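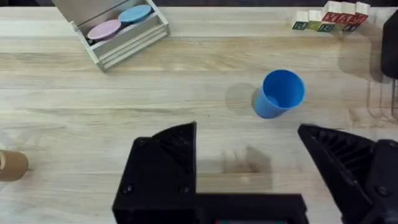 The gripper wide open, with the blue cup on its side on the table.

Home Stories How Things Work Animals Ask Us For Teachers

How does a robot pick up a cup?

In March the Mastbridge robot workshop opened its doors to visitors, and our reading club from Villier went to see the robots working. We were 12 children and two grown-ups. We took the bus in the morning and arrived at 10 o'clock, when the first demonstration was starting.

Perhaps you think of a robot as a metal person who walks and talks. The robots at Mastbridge do not walk, and they have no face. They are arms. Each arm is fixed beside a table, and it can bend and turn in several places, as your arm does at the shoulder, the elbow and the wrist.

At the end of the arm there is a gripper. A gripper is the robot's hand. You have five fingers on your hand, but this gripper has only two. They move apart to open and they move together to close. With two fingers you can do more than you may expect. Try it at home: use only your thumb and one finger, and pick up a pencil, then a sock, then a cup. Which one was the hardest?

The person who showed us the robots was Sang Tạ. He has worked with this pair of arms, called Solus, for two years. He asked us to stand behind the yellow line on the floor and to keep our hands on our side of it. Then he told us the job. A cup has fallen over, and the robot must stand it up again.

For you this is easy. You see the cup, you take it, and you are already thinking of something else. For a robot it is many small jobs, one after the other.

First the robot must find the cup. It has cameras for this. One small camera sits close to the gripper and moves when the arm moves, so the robot sees what is just in front of its fingers. Another camera stays in one place and looks at the whole table. A camera gives a picture, but a picture is only a lot of coloured dots. The computer must work out which dots belong to the cup and which dots belong to the table, or to a shadow. Shadows can be a real trouble. When the arm moves, its shadow moves too, and it can fall across the thing the robot is looking for.

Then the robot must decide where to hold. A cup on its side has an open end and a closed end. If the fingers come down in the wrong place, the cup can roll away. If they squeeze too hard, a thin cup can bend. If they squeeze too softly, it slips out.

After that the arm must turn its wrist so that the open end of the cup points up, and bring it down slowly until the bottom meets the table. Only then may the fingers open.
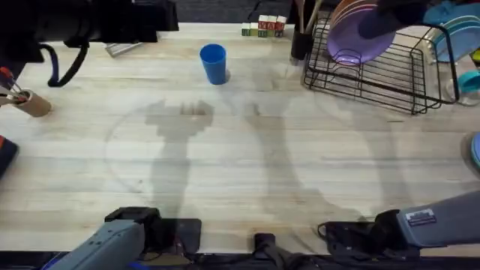 We asked why there are so many other things on the table. There were plates in a rack, letter blocks, and tools for the kitchen. Sang Tạ said that a real kitchen is never an empty table, and a robot that can work only on an empty table will not be a great help to anyone. So it must learn to reach for one thing and leave the others where they are.

How does it learn? A person guides the arms through the job, and the computer keeps a record of every movement — where the wrist was, how wide the fingers were open, what the cameras saw. The person does it again and again, with the cup in a different place each time. The day before our visit they did it 27 times. Later the computer studies all these records and tries to do the job alone. It is a little like learning to tie your shoes. Somebody holds your hands and shows you, and you practise, and you make some bad knots.

Robots make bad knots too. In the first demonstration the gripper closed a bit early and pushed the cup instead of holding it. Some of us laughed, and a boy called out "Try again!" The arm went back and tried again, very slowly, and the second time the cup was standing. Everybody clapped, also the grown-ups.

Before lunch we went to the Mughal Room next door, where there is a small gripper that children can work by hand. You pull a lever and the two fingers close. Each of us had five minutes with it. The best thing to pick up was a tennis ball. The worst was a coin lying flat, and most of us could not do it at all.

New words

Gripper: the part at the end of a robot arm that holds things.
Demonstration: when somebody shows you how a thing works.
Wrist: the place where your hand joins your arm. A robot arm has one also.
Record: information that is kept, so it can be used later.

Something to try

Put a plastic cup on its side on a table. Close one eye, and stand the cup up with only your thumb and one finger. Then ask a friend to tell you each movement in words, and do only what your friend says. You will need a lot of words!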